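Bench notebook, Saturday, December
Chore trials, glassware station 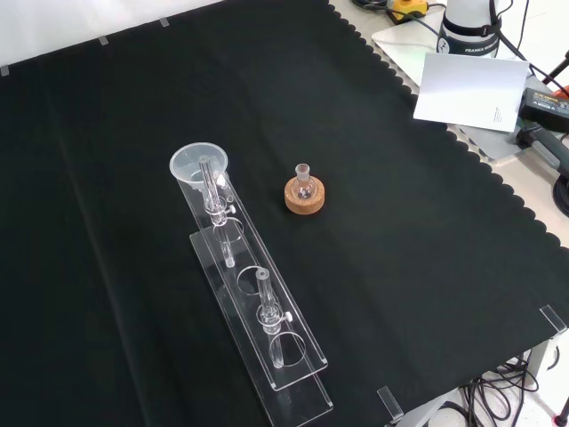
Funnel in the first tube, flask on its cork ring, black cloth clipped down.

Question of the week, again: can the arm do the dull jobs yet? Kenji Kapoor says yes, with conditions. I have started writing the conditions down and I'm on a second page.

The chore is setting and clearing glass. Lift the flask off the cork, carry it to the rack, bring it back, put it down without tipping it. Then the funnel: out of the tube, back into the tube. A bored teenager could do this while looking at a phone, and I have asked mine, who quoted me a rate.

Log so far: 158 tries on the flask since we moved to this layout. 56 ended with it back on the cork and standing up by itself. Several more ended with it on the cork and leaning like a man at a bus stop, which Kenji wants to count. I don't. Roscoe Ridgeway was asked to rule on it and went to lunch.

Clear things are still the misery. Acrylic rack, glass tubes, glass flask, and the depth readings come back as if we'd set up a display of air. The black cloth helps a bit with the outline of the flask. It does nothing for the rack, where the polished edges throw glints and the planner takes a glint for the rim about as often as it takes the rim for the rim. The cork ring it finds every time. If the whole lab were made of cork we would be finished by now.

Funnel is better than I expected. The wide mouth gives it something to hold, and once the stem is over the tube gravity is on our side. Getting over the tube is where the afternoon goes. Best run was 4 clean in a row. I called people over for the fifth. I should stop doing that.

Compared notes with the Plundska people, who are doing dishes. Same story: plates fine, wine glasses a bloodbath. The Nindance group does laundry and has quit returning messages, so I assume laundry is going the way laundry goes.

To do Monday:
- matte tape on the upper tier, one strip, see if the glints behave
- slow the last bit of the descent onto the cork
- rerun from try 2209 in the master log (Wojcik numbering, don't ask)
- settle the leaning question, preferably before Roscoe's next lunch

Washed the coffee mugs myself. Took three minutes, no calibration.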